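Home | News | Building Services | Lettings | Archive | Contact

We use cookies to remember your preferences. Accept | Settings

Building Services: Mattress Care and Laundry Notes for January

The mattress replacement program at Tiltholm is now complete. All 76 beds have the quilted mattress with the gray border, supplied by Phelan, and the old foam units have been collected. The notes below replace the care sheet issued with the previous model. Please discard the old sheet, as two of its instructions (annual flipping and wet shampooing) do not apply to the new type.

Rotation. The new mattress is single-sided. It should be turned head to foot every 3 months and never flipped. Two people should do the lift, one at each end, holding the border from underneath. The quilted top is not a lifting point. Pulling on it loosens the stitching at the edge, and the supplier does not cover that kind of damage.

Spot cleaning. Strip the bed completely, including the protector. Vacuum the top with the upholstery nozzle on low suction, following the direction of the stitching. For a mark, use a shallow bowl of cool water with a small amount of mild detergent, a soft brush or sponge, and a clean cloth. Dampen the brush or sponge, press out the excess, and work from the outside of the mark toward the center. Blot with the cloth between passes. Do not pour water onto the quilting. The padding under the stitching holds water much longer than the surface suggests, so allow at least 3 hours with a window open before making the bed again.

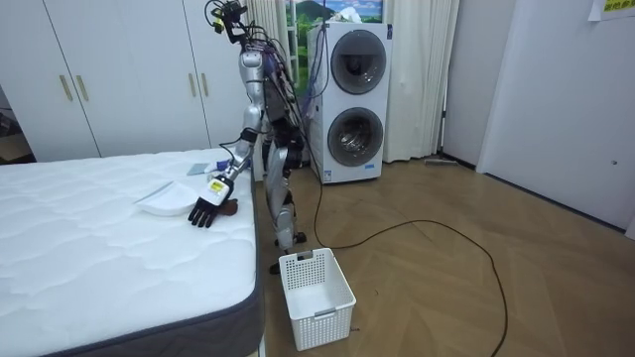 Can the mattress protector go in the dryer?

Dry it on low heat only, and take it out while the elastic is still slightly damp. High heat shrinks the corners, and after a few cycles the protector will no longer reach the underside of the mattress.

Stacked laundry units. Wash protectors separately from towels and anything with a zipper. One double protector is a full load. Set the spin to medium. A folded protector can trap water in the middle and throw the drum out of balance at high speed, which the machine registers as a fault. If a cycle stops for that reason, open the door when it releases, spread the load by hand, and run the spin again on its own. Clean the lint filter before each drying cycle and wipe the door seal at the end of the day.

Stock. The linen store at Sostholm holds spare protectors in both sizes. Requests go to Bláthnaid Hegarty with the room number and bed size. Total laundry loads across both buildings last month came to 453, and a good part of the increase was new protectors being washed before first use. That figure should drop back.

Faults and damage. Report torn stitching, a sagging edge or a loose border to Donal Rafferty before 4 p.m. for a next-day inspection. Log laundry faults in Stosader under the unit number, with the code shown on the display. Leave the unit switched off at the wall until the entry is marked closed.

Previous item | Next item | Back to News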